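The Reef That Was Supposed to Pay for Itself

Every seawall town on this coast has been sold a reef by now. Flulville got its pitch in March: 800 concrete modules, sunk off the north beach, coral by the decade's end and calmer water by winter. I have read the proposal twice and still can't find the part where anyone explains the coral.

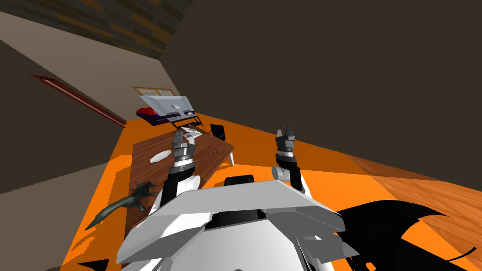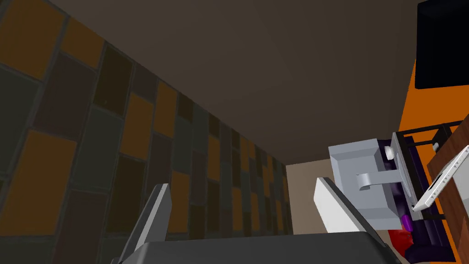
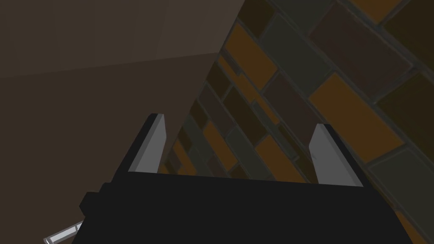

Computer simulation, three views

Start with the Drotlow site, which the proposal calls a success. Drotlow sank 1000 modules in 44 feet of water. Fish showed up, as fish will around a sunken truck. Whether there are more fish in the bay, or the same fish in a new spot, was never measured. The survey stopped when the grant did.

Then there's the sediment. Parsons Creek empties just south of the proposed site and runs brown after every hard rain. Young coral needs clear water and a clean surface to settle on. The proposal gives the creek one sentence and promises "ongoing monitoring," with no budget line attached.

Javness, the contractor, says its textured blocks attract larvae faster than plain ones. Maybe so. Its evidence is a tank trial of 1325 larvae, and a tank has no creek.

I'd like to be wrong. A living reef off Flulville would be a fine thing to swim over. But the town could fence the creek banks and replant them first, for a good deal less money, and see what the water looks like in November.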